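Serpil Tekin
1/ I've been reading the first batch of essays from the Sheehan youth survey. 210 people aged 16 to 24 wrote up to 1000 words each on how they spend time away from school or work. A few notes as I go.

2/ The question was deliberately open. Most of them wrote about money before they wrote about friends, and quite a few never got to friends at all.

3/ Part-time work comes up constantly. In Briltavau the buses stop at 7 in the evening, so a closing shift at the shops means a lift from a parent or a long walk home. Several of them turned down hours over it.

4/ Phones get less space than I expected. They're mentioned the way my generation would have mentioned the landline - it's how you find out where everyone is.

5/ The older ones are harder on the younger ones than any adult in the study. One 22-year-old wrote that kids at her old high school "don't know how to be bored". She left there 3 years before the survey.

6/ Prerkenitz made a similar complaint about his own students in the chapter we set for first years. I might put the two side by side in the June seminar and leave the names off.
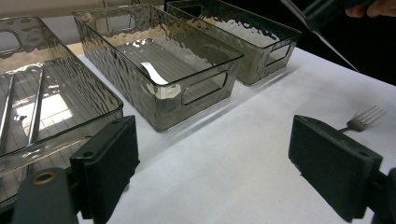
7/ Coding starts next week. Two readers per essay, and a third where they disagree. Umon is handling the transcripts for anyone who chose to record their answer instead of writing it.

8/ If you teach in the area and your students took part, the summary will go to schools first. Please don't ask me who wrote what - I don't have the names and I don't want them.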